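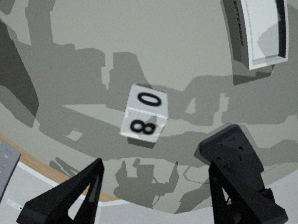
## Gallery: teaching by steering, Grindstead workroom

Nov 16, 2020

I went to Grindstead expecting to be told that robots can now learn a job by being shown it. I was told that, several times, before I had my coat off. What I wanted to see was the showing itself, so I asked to sit beside whoever had the controls and stay there for the afternoon.

The page opens with the simulator, where most of the teaching is done. A small white cube with numerals on its faces, an 8 and a 0 on the two you can see from here, and the black fingers wide apart and not yet on it. Everything in the view is computer rendered, shadows included.

The operator was Saranya Annamalai, who has been steering the simulated arm since the project started and has a better feel for it than anyone else on staff. She uses a hand controller that Nair built for them. Move your hand left and the gripper goes left, squeeze the trigger and the fingers close. A run of this, saved from start to finish, is called a demonstration. The plan is to collect enough of them that a program can copy the pattern and do the job without her.

My trouble starts with that word "enough". The target on the wall was 100 good demonstrations for the cube task. To get there they had recorded 144, and the other 44 were thrown out for being too slow, too clumsy or, in one case, for a sneeze. I don't mind throwing out a sneeze. I do mind that the program only ever studies the tidy ones, and then has to work in a place where things go wrong.

### What I asked, and what I was told

**Does it matter who is steering?** Yes, and more than the brochure lets on. Saranya comes in high and drops straight down. Her colleague from Curton sweeps in low from the side. Both ways are fine for a person, but when the two sets were mixed, the trained arm dithered between them and closed on air. They now use one operator per task, so what gets learned is a copy of her habits.

**Why cubes?** They're easy to grip and easy to reset. In the simulator you press a key and the cube is put back in a new spot. I would like to see the same method tried on a wet tea towel. The answer was that cloth is "on the list", and I've heard of that list in other workshops.

**Can you feel anything through the controller?** No. There's a buzz when the fingers touch something and that's all. Saranya judges depth mostly by watching the shadows. I had a go and found this much harder than she makes it look. On my first try I pushed the cube clean across the table, and on my second I closed the fingers behind it. My 2 attempts were deleted, which I thought was wise.

**What about the real arm?** It lives in the next room and runs Erero, their in-house control software. I was told the grasping carries over "pretty well" from the simulator. I asked for a number and was offered another coffee. After some pressing, they said they plan 100 trials on the real table and will publish the misses along with the hits. I've written that down and I'll be asking for it.

### For those thinking of trying it

A few things I'd want settled before paying for any of this:

- Ask to see the discarded runs as well as the keepers.
- Ask how long one operator can steer before the work gets sloppy. At Grindstead they swap to other jobs after an hour, and I'd believe that over any claim of all-day recording.
- Move the object somewhere the operator never put it, and watch what the trained arm does.
- Steer it yourself, even badly.

I'll grant them this much. Steering an arm by hand is a sensible way to get across things that are a pain to write out as rules, such as how much to slow down near the cube or when to back off and line up again. Saranya does all that without thinking, and the recordings do hold it. Whether the program picks it up, or only learns the general direction of her elbow, is a question I couldn't get answered from a chair beside the screen.

I'm due back when the real trials are finished. The tea towel is coming with me.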